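Patient reminder calls vs. texts for follow-up surveys -- what works at your clinic?

porchlight_rn
February 2023

Hi everyone! I coordinate follow-up at a small outpatient rehab clinic in Drokthorpe (knees, hips, the occasional shoulder), and I'd love to hear how the rest of you get people to send back their three-month questionnaires. We mail ours with a stamped envelope, and in January we got back 20 out of 100, which made me want to crawl under my desk. My manager is thinking of signing up with Tindico to send everything by text. I'm all for it, mostly, but a lot of our patients are older and I worry we'll lose the ones who were faithfully mailing theirs in.

mapleside
Welcome! We went to text two years ago at the Marchand office and I wouldn't go back. Ask for the cell number at discharge, while they're sitting right there with you, and tell them what the message will say so they don't take it for a scam. We send the first one at 7 in the evening, after supper, and most of our answers come in that same night.

old_gray_chart
I'm going to disagree a little, with love. Texts are fine for the people who were going to answer anyway. The ones you really need to hear from are the ones who are hurting or fed up, and they want a person. I still phone. It takes me most of an afternoon, and I've caught two infections and one very wrong dose that way -- no survey was going to tell me that.

mapleside
Fair enough, but you've got the afternoon! We discharge about 1000 people a year with one coordinator. I'd rather text them all and phone the quiet ones.

porchlight_rn
See, you're both making sense to me, which is no help at all, ha. Does anyone shorten the form? Ours is four pages, and the question on dressing and housework goes on forever.

filtberg_annie
Yes, shorten it, please! At Filtberg we cut ours to one page and swapped the long housework section for three plain questions:

- Can you put on your own socks and shoes?
- Can you stand long enough to fold a shirt or a towel?
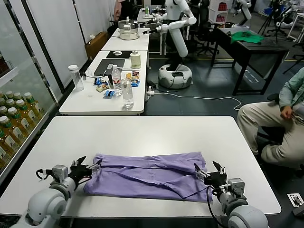 - Can you carry a bag of groceries in from the car?

People answer those without having to think about it, and they often scribble a little extra in the margin, bless them.

old_gray_chart
Now that I like. I'd still phone, though.

porchlight_rn
Stealing all three, thank you! I'll take the short version to my manager and ask if we can keep the paper one for anybody who wants it.

Contact the moderators | Copyright 2023 | Back to top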